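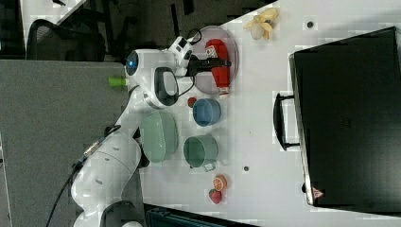 Floline Tabletop Handling Project
Progress report to the Hoani Fund, third reporting period
Prepared by: Kirsty Pomare, project lead
Date: 5/19/25

1. Purpose of this report

This report covers the open day held at the Calleck site and the work done to prepare for it. The open day was listed in the grant plan as the public demonstration for this period. Spending for the period is reported separately on the standard form.

2. Status against plan

The arm and gripper are installed and in daily use. Grasping of single items from a shared tabletop is working well enough to show to visitors. Placing items into bowls is working with some limits, described in section 5. Handover of an item to a person has not started and stays in the next period.

The recorded trial set stands at 2776 runs. All runs were done on the same table with household items and food items of mixed shape. Runs made during the open day are stored in a separate folder and are not part of this total.

3. Preparation

Lino Rinaldi rewrote the grasp selection step in the weeks before the event. The earlier version chose a grip point from the outline of the item alone, which gave poor results on bottles lying on their side. The new version also uses the long axis of the item and closes the gripper across it. Closing force was lowered for soft items.

The item set was kept small so that visitors could follow what the arm was doing. It includes a red ketchup bottle, a plate, bowls in different sizes, a pot, a peeled banana, strawberries and an orange slice. The bottle was used as the opening item in each session, starting on its side on the plate.

4. The open day

Attendance was 200, counted at the door. Visitors came through in groups, and each group saw a session of 20 minutes. A session had three parts: a short talk on the goals of the project, a grasping demonstration, and time for questions. Rinaldi ran the arm and Pomare gave the talk.

Two staff members from Rudell, our parts supplier, attended the first session. They asked for data on gripper finger wear. We agreed to send them a summary by the end of May.

Most questions from visitors were about speed, safety and cost. Several people asked why the arm pauses before closing the gripper. The pause is set in software and gives the operator time to stop the motion. It was left in place on purpose for public sessions and can be shortened for test work.

5. Results and problems

The bottle was grasped on the first attempt in every session except one. In that session the gripper closed too near the cap and the bottle turned as it was lifted. The operator stopped the run and reset the item by hand. The log shows the long axis was found correctly but the grip point was placed too far from the middle. A limit on this distance has since been added.

Strawberries remain difficult. The fingers tend to push the fruit along the table before contact is made on both sides. A slower approach helps but does not remove the problem. Softer finger pads are on order.

The arm stopped once on a joint torque warning. The cause was a cable pulling tight at full reach. The cable has been given more slack and fixed at a second point on the lower arm. The restart took 10 minutes and one group was moved to a later session.

6. Work for the next period

- Fit the softer finger pads and repeat the strawberry runs.
- Test the new grip point limit on bottles and other long items.
- Send the wear summary to Rudell.
- Begin handover trials with project staff only.
- Write up the operator checklist used at the open day so that other sites can run the same demonstration.

7. Request to the funder

We ask for approval to move the unspent part of the travel budget to parts. The amount and the list of parts are on the attached form. No change to the end date of the grant is requested.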